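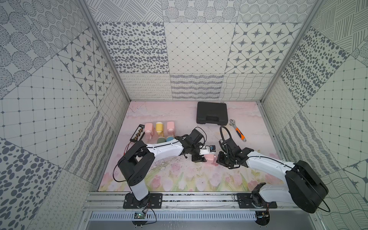 The owner of Nokar, a small hobby and repair shop, meets me at the door on a Tuesday, before the first customers. She keeps 387 articles in a room of two benches, and she is a little proud of the tiles.

"People ask me why I use so many colours," she says. "I answer that grey is already on the wall."

Her system is simple. Small parts go in coloured containers with pale lids, and each colour has its meaning. She bought the first ones from Trulico and has never changed the size.

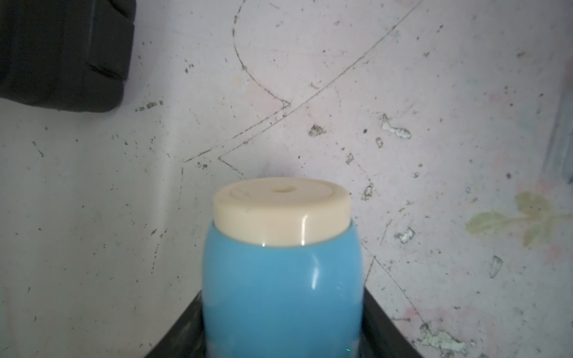 Light blue container with its cream-coloured lid.

The benches are old and she does not want to replace them. "A scratch is not dirt," she says. "I wash the top every evening, and what stays has the right to stay." Her favourite colour is pink - she admits this without being asked.

Then we speak about batteries, the part of the work she takes most seriously.

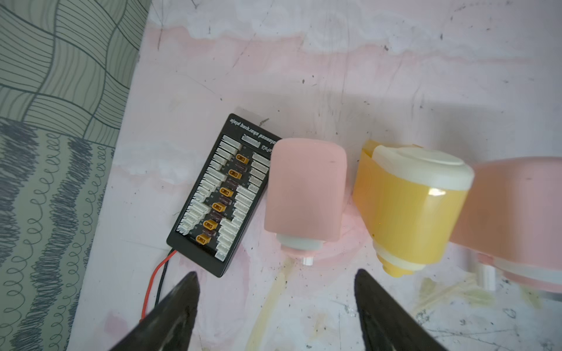
"I never leave the shop while something is charging," she says. "Not even for a coffee. My neighbour laughs at me, but he sells curtains."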